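Tromlow Bay: Curtain, Table and Coloured Light
Final report, second-year practical project
Marilou Baluyot and Ngân Đinh

1. What we set out to do

The bay at the end of the Gudton workshop had one table, a white wall behind it and a ceiling tube that could not be dimmed. Anyone working there with coloured light had the same trouble. The wall threw the colour back, the tabletop shone, and daylight from the door side washed everything out by mid-morning. Our brief was to turn the bay into a place where one strong colour could be used over the table with a plain dark background. We had one term and a share of the workshop budget.

We called it the Tromlow bay after the corridor it opens on to, and the name has stuck.

2. The curtain

We looked at three ways of dealing with the wall: black paint, hung boards and a curtain. Paint was ruled out by the building rules. Boards were cheap, but they showed their joins as soon as a lamp was pointed at them. We chose a curtain on a ceiling rail.

The gap between the side walls is 2,980 mm. We first bought fabric to that width, hung it flat and did not like it. Pulled tight, it showed every crease left from the packet and sagged between the hooks. Ngân measured again with fullness allowed and we ordered a second piece to join to the first. Hung in loose folds, the fabric looks much more even, and small creases are hard to pick out.

The hem was the slowest job. It has to fall behind the far edge of the table without catching on it, and the floor is not level. We pinned it, left it over a weekend for the fabric to drop, then sewed it. One end still hangs 5 mm lower than the other.

3. The tabletop

The old top was pale and glossy. Under a pink lamp it turned into a pink mirror. We covered it with a dark surface, fixed from underneath so that there are no screw heads on top. Marilou rounded the front edge by hand because people lean on it.

We had meant to mark a centre line for placing a board. In the end we left the top plain, as tape in any colour we tried showed up too strongly. Users put their board down where it suits them.

4. The light

We tested red, blue, green and magenta from the same position. Blue was tiring after half an hour and made dark objects hard to separate from the table. Red was easier on the eyes but flattened everything white into one shape. Magenta-pink gave us the best result on white surfaces - the colour is strong, and seams and small holes in a white shell can still be made out.
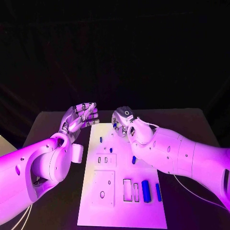 The black curtain takes up very little of this colour, and that was the main thing we wanted from the fabric. We had a sample of dark grey from Nitetti on the same rail for two days and it went plum-coloured straight away. The grey was nicer to handle and cost less, so we were sorry to send it back.

We ran the lamp at 100 per cent for most of the tests and then tried it lower. Turned down, it is more comfortable for the person at the table, but the curtain and the dark top begin to merge and you lose track of where the table stops. We have left the choice to the user and put a note by the switch.

5. Problems

The door side still leaks daylight in the afternoon. A strip of leftover fabric on the door frame helped a bit, then fell off on a Thursday and has not been put back.

Dust shows badly on the dark top. The cloth we supplied leaves fibres of its own, and a damp sponge works better.

The rail hooks came from Meng and two broke while we were hanging the second piece. We replaced them with metal ones. The rest are still plastic and should be changed when there is money for it.

We also underestimated how long it takes to see properly again after leaving the bay. Everything in the main workshop looks green for a minute or so. Users should wait before going back to the cutting bench, and this is now in the bay rules.

6. Who did what

Marilou did the tabletop, the edge and the wiring plan, which was checked by the workshop technician before anything was switched on. Ngân did the rail, the curtain and the light tests. We wrote the report together, apart from section 4, which is mostly Ngân's.

7. If the work is continued

The next group should start with the door. A second rail across the opening would close the bay off, and there is enough fabric in the store cupboard (bottom shelf, black bag) for most of it. The floor could also do with something dark and matt in front of the table. We would keep the magenta as the default setting and leave the other colours for people who ask for them.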